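My aunt left me the house at Uton and a note that said the desert was mine too, which I took to be one of her jokes. She'd never been further south than Bangera, and she came home early from that because of the food. Still, she'd always loved pictures of sand, and she'd have the curtains shut at noon so she could sit there and think about it (her words, not mine!).

I moved in with two suitcases and a kettle. The first night I lay awake and listened to the wind, except there wasn't any wind, I'd been out to check. It hissed. It went on for more than 3 hours and then stopped, very politely, just before it got light. 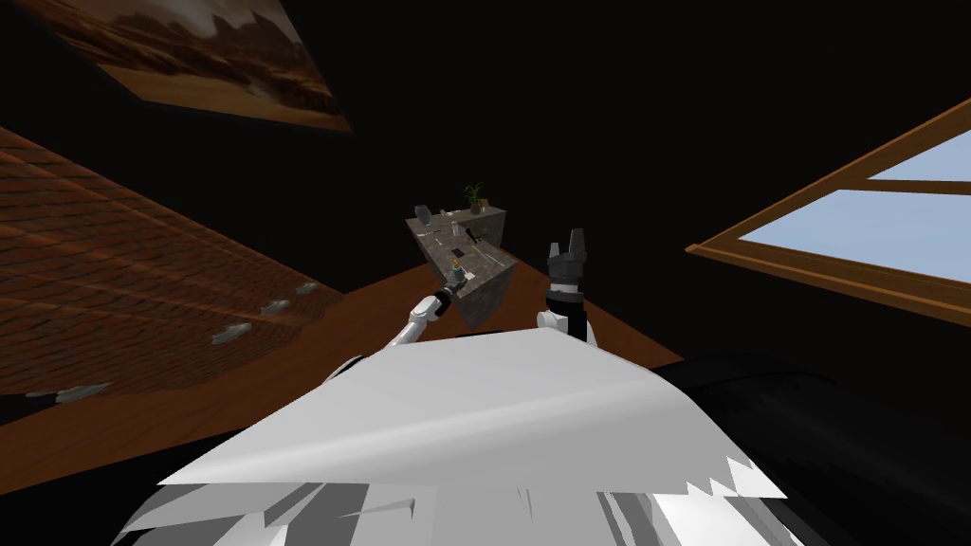

It's only Wuler turning over, Rekha Pillai told me down the phone, when I rang her to ask about the noise. Your aunt used to leave the landing light on for him, and he'd settle.

I said who on earth was Wuler, and she said she had something in the oven and rang off.

So I did what anyone would do and went through the drawers. Gas bills, string, a bus pass, and a letter from a firm called Fallow offering my aunt 790 pounds for "the dunes and all that sleeps in them". She'd written NO across it in green biro, and then, smaller, "ask again at 2,000". I laughed until I had to sit down on the stairs. That was her all over, she once haggled over a library fine.
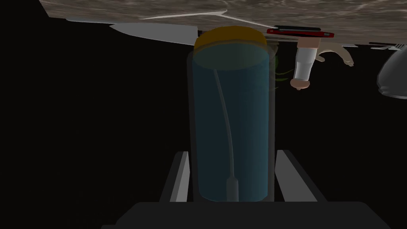 ## The second night

I left the landing light on. I felt a right fool doing it, and I said goodnight out loud as well, because if you're going to be a fool you may as well be a polite one. The hissing started up just after I'd brushed my teeth. Then it went quieter, and slower, and I realised I was breathing along with it.

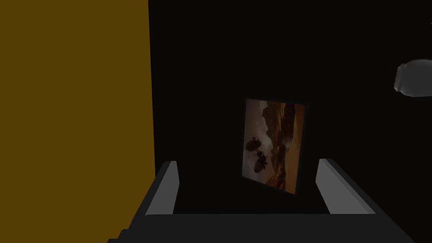
In the morning there was sand in my slippers, both of them, right up to the toes, and it was warm. I tipped it into the washing-up bowl and carried it about the house for a while, feeling I ought to put it back but not knowing where back was.

Then the phone went. It was a man from Fallow, very smooth, sorry for my loss, and would I consider 2,000?

I looked at the bowl. The sand had a dent in the middle, the sort a cat leaves in a cushion.

"Ask again at three," I said, and went to buy a spare bulb for the landing.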